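Laundry Day at Plallutlow: A Gallery

Posted Mar 13, 2022
Filed under: House, Chores, Textiles

Plallutlow is a tall, narrow house with 3 floors, one washing machine and no agreed place for clean laundry to go. The machine is a Dalo, it lives in the basement, and it plays a little tune when it finishes. The tune cannot be turned off. I have read the manual twice, once with a highlighter.

What follows is the wash as it travels up through the house, from the basement to the top bedroom, losing a few members along the way. Captions are short because I wrote them between loads.

The basement

The Dalo takes eight pounds, says the label, and I have always treated this as an opening bid. The shelf above it holds detergent, stain stick, a jar of coins that came out of pockets, and a jar of buttons that came off shirts. The button jar is winning.

There used to be a sorting system down here, with whites, darks and a third category called "ask first." The third category filled up in a week and was retired.

The stairs

Two flights, with a basket on the hip and no view of your own feet. Small items leave the basket at the turn, where the banister sticks out, and wait on the step to be found by someone in slippers. I now do a second trip just for strays. It counts as exercise if you are generous.

The landing

The drying rack opens to its full width exactly once, on the day you buy it. Ours has been at a slant ever since. Shirts go on the high side, dishcloths on the low side, and anything heavy goes over the door, which then won't close until Tuesday.

The top bedroom

All folding is done up here, on top of the flowers. I love this print and will not hear a word against it: cream and pale pink cabbage roses the size of dinner rolls, deep red ones for drama, little star-shaped daisies filling in wherever the designer got nervous about a gap. There is gray-green leaf in it too, and some wispy outlined foliage with tiny bells that I didn't notice for the first four years.

It makes a terrible background for finding anything patterned. A white athletic sock with two black stripes around the cuff, on the other hand, shows up beautifully – like a referee at a garden party.
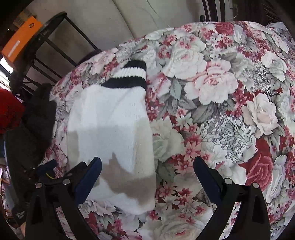

The singles drawer

Every house has one. Ours is the bottom drawer of the dresser, and the rule is that a sock goes in alone and comes out either paired or as a duster. A few have been in there since before we painted. I opened it last September with the firm intention of clearing it out, held up one brown argyle, thought "but what if," and closed it again.

For the record, ribbed white socks are the worst of the lot. They all look like twins until you lay them side by side, at which point one stripe is wider, or one cuff is taller, or one has gone the color of weak tea.

The linen closet

Towels on the left, sheets on the right, and in the middle a fitted sheet that has been folded by me. I was shown the method with the corners tucked into each other. I followed it closely and produced a sort of dumpling. It stays at the back.

The top shelf is for the good tablecloth, a Brzozowska in heavy white damask that came with a card saying "hand wash in cool water, iron while damp." We have used it once. I am still ironing it, spiritually.

The mending chair

In theory a chair. In practice the place where things with holes go to be thought about. The tin on the seat holds 70 needles by the label, of which I can thread the fat ones. I finished a heel last month in slightly the wrong gray and was insufferable about it all evening.

Back down to the kitchen

The last stop is the hook by the back door, where the tea towels live. The striped one came from the market at Cikham and has survived a scorch, two dye accidents and a jar of beets. It goes in every load and comes out looking pleased with itself.

Notes

The rose print gets washed on its own, on cold, with the spin turned down, and takes two days over the banister to dry. If you have one like it, don't believe a label that says tumble dry low. Mine did, and I believed it, and the lining has been a slightly different size from the front ever since.

Next gallery: the shed, weather permitting – and if I can get the door open.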